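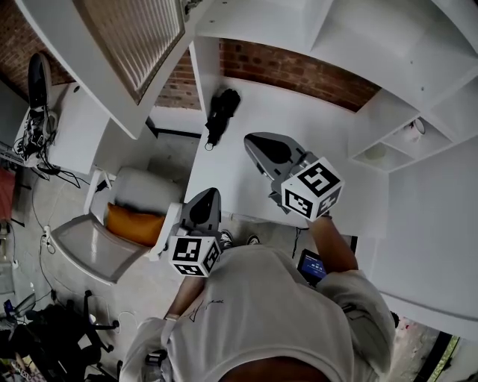

Okay friends, budget thread, as promised to the handful of you who keep asking what it costs a small outfit like ours to get into robot training data. Kettle's on, settle in. 1/13/26

**1/** We started planning in November with a spreadsheet that had one line on it, and the line said "grippers". Oh, the innocence! It now has 45 lines and I'm still adding to it in my dressing gown.

**2/** The hand-held pair was $3,686 from Studari, freight included. I did look at buying an arm first, because everybody wants the arm first (me too, I had the brochure on the fridge), but Lionel Staniforth talked me round over a very long lunch. Collect by hand, learn what your tasks really need, then go shopping for the arm with a list.

**3/** Things I forgot to budget for, in the order they annoyed me: spare finger pads, longer cables, another power board, reprinting the marker patterns for the cubes when a corner gets scuffed. None of it is dear on its own. Put a line in for "bits" and make it bigger than feels polite.

**4/** Storage! We set aside $339 for drives and I thought that was generous. Ryan Mellor did the sums on the back of an envelope and very kindly didn't laugh at me. If you're recording video all day, sort the drives out before the furniture.

**5/** Speaking of furniture – we bought none. A plain desk you already own will do you for tabletop work. I had a quote from Sowerby for a height-adjustable bench with a fancy top and it was lovely, and it can wait until next financial year.

**6/** People time is the big one and I nearly left it out altogether. Our first target is 1,000 good demonstrations, and "good" is carrying a lot of weight in that sentence. Holding two grippers out in front of you is tiring on the forearms, so I've costed short sessions with proper breaks, and I've costed the redos too.

**7/** For the arm itself I've got two quotes on the go, one from Zolisex and one from a reseller over in Sullville. Zsolt Erdős is reading the warranty terms for me, bless him. Ask who pays the return freight on a repair. One of them went very quiet when I asked.

**8/** Happy to share the spreadsheet with anyone who wants it, just send me a message. The colours are my own doing and I won't be taking questions about the mauve. More once the second quote comes back with GST on it.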